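Getting candle wax, soot and lamp oil out of things

The church hall at Patthorpe has a leaflet pinned up by the sink which tells you how to clean up after a vigil. I have tried nearly everything on it. Half of it is nonsense, and I suspect it has been copied from one parish newsletter to the next since before I was born.

Wax on altar linen

The leaflet says to put an ice cube on the wax and it will "lift cleanly away". It won't. A thick drip of beeswax will crack and you can pick off the top, but what has soaked into the weave stays where it is. Scrape gently with the back of a table knife, then lay brown paper over and under the cloth and press with a warm iron, moving to a fresh bit of paper each time. Plain paper only – printed bags leave their ink behind. Expect to do it several times.

If there's a yellow ring left, soak the cloth overnight in cool water with ordinary washing soda. Don't use bleach on old linen, whatever you've been told.

Wax on brass candlesticks

Boiling water is the usual advice and it's bad advice for anything with a weighted or glued base. Hot tap water and a soft cloth will do. I was sold a pot of Venby polish that was meant to melt wax and shine the brass in one go. It did neither very well, and it got into the engraving, where it dried white. A wooden cocktail stick got most of it out.

Soot on icons

Leave it alone. I mean this. Bread, raw potato, cut onion and baby oil all have their supporters, and every one of them leaves something on the surface. Romana Matoušek, who looks after the icons at our other church, dusts hers with a dry, soft brush and does nothing else. One of them is 106 years old and looks better than the ones that have been "cleaned". If it's really black, pay a restorer.

Lamp oil

Olive oil spilt on a stone floor wants covering straight away with bicarbonate of soda or plain flour. Leave it for around 11 hours, sweep up, and do it again. People say salt works as well. It didn't for me.

For the glasses, washing-up liquid and very warm water, 2 washes, and dry them fully before they go back. A wet glass makes the wick spit. Vinegar is supposed to help with the film, and I can't say I noticed any difference.

Incense charcoal

Let it go out by itself in a metal tin with a lid, outdoors if you can. Even when it looks grey all over it may be hot in the middle, so I don't believe anyone who says it's safe in the bin by lunchtime.

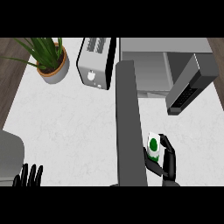
The same goes for the ash, which some people swear by for polishing silver. I tried it in June on a spoon I didn't care about and it left fine scratches all down the bowl. Keep it off the chalice.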